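Dullisow Hat and Cap Lending Room
Spring progress report to the Tatel Fund

Dear friends at Tatel,

Thank you again for your patience while we got our feet under us this spring. When we wrote in January the lending room was still half a storeroom, with cartons up to the window sills and a rack of stage coats in front of the only good outlet. It is a pleasure to write from a cleared desk this time, even if the desk does still wobble.

As you know, the grant was meant to help us get our hats and caps out of boxes and onto stands, so that school drama groups, small theaters and the reenactment people over at Zenulgate could look them over properly before borrowing. Caps had been our sore spot for years. They were stacked one inside another in the old cartons, and the ones near the bottom came out with brims bent in directions no brim should go. We lost more good caps to storage than we ever did to actors, and that is saying something if you have seen what a cast of twelve-year-olds can do to headgear.

What we have done so far

The largest part of the work has been sorting. We opened every carton, brushed each piece, wrote a label for it and decided whether it was fit to lend, fit to mend, or past helping. There were 700 pieces on the old list, and the list turned out to be a fairly hopeful document. Some entries were for hats that left the building long ago, and one whole page described bonnets that we have since found were counted under costumes as well. The new list is shorter on wishful thinking and much easier to read.

We then bought 100 hat stands out of your grant, through Tazi, who were kind about our changing the order more than once. We had first asked for tall ones, and then it dawned on us that tall stands on our narrow shelves would be a row of dominoes. The short ones with a wide round base are far steadier and we are very glad we switched. The soft caps have been the first to go onto them, beginning with the newsboy styles, which are the pieces most often asked for and the ones that suffered most in the cartons.
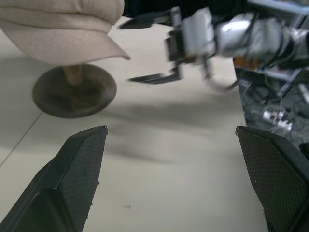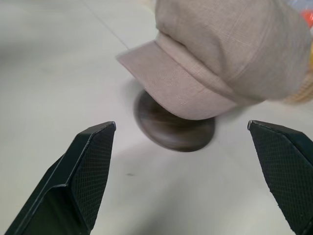
Does a soft cap need a stand at all, when it could lie flat in a drawer?

A drawer is fine for a few weeks, but over a season the crown of a soft cap creases along whatever line it was folded on, and a stiff brim will slowly take the shape of its neighbor. On a stand the crown can fall the way it was cut to fall, and a borrower can judge the size and style without handling it very much. We still use drawers for knitted hats and berets, which don't seem to mind.

What has gone more slowly

The labels. We had planned on sewn cloth labels inside every band, and we do still believe in them, but sewing into an old sweatband without hurting it is slow work and our patience with small needles is not what it was. For now the fragile pieces have a paper tag on a loop of cotton thread. It looks a little homemade, and it does the job.

We are also behind on the mending pile. A good many of the caps have a seam let go between the crown and the brim, and we would like to do these properly with matching thread in place of the black that somebody used on everything years ago, including the cream straw boaters. We hope to have the worst of them done before the fall school plays begin.

Money

Spending is in line with the budget you approved. The stands came in a little under, thanks to the shorter size, and with your permission we would like to put the difference toward acid-free tissue for the felt hats and 2 more shelf units for the back wall. The shelves would match the ones we have, so nothing would need to be moved again, a thought that cheers us all up a great deal.

Between now and the next report

We will finish putting the caps on stands, then start on the brimmed felts, which need more room around them and will take some thought. The lending book opens again in August, with evening hours until 7:30 for teachers who can't get away during the day. If anyone from Tatel would like to come by before then, please do. The coffee is not wonderful but the hats are worth the stairs.

With warm thanks,

The lending room at Dullisow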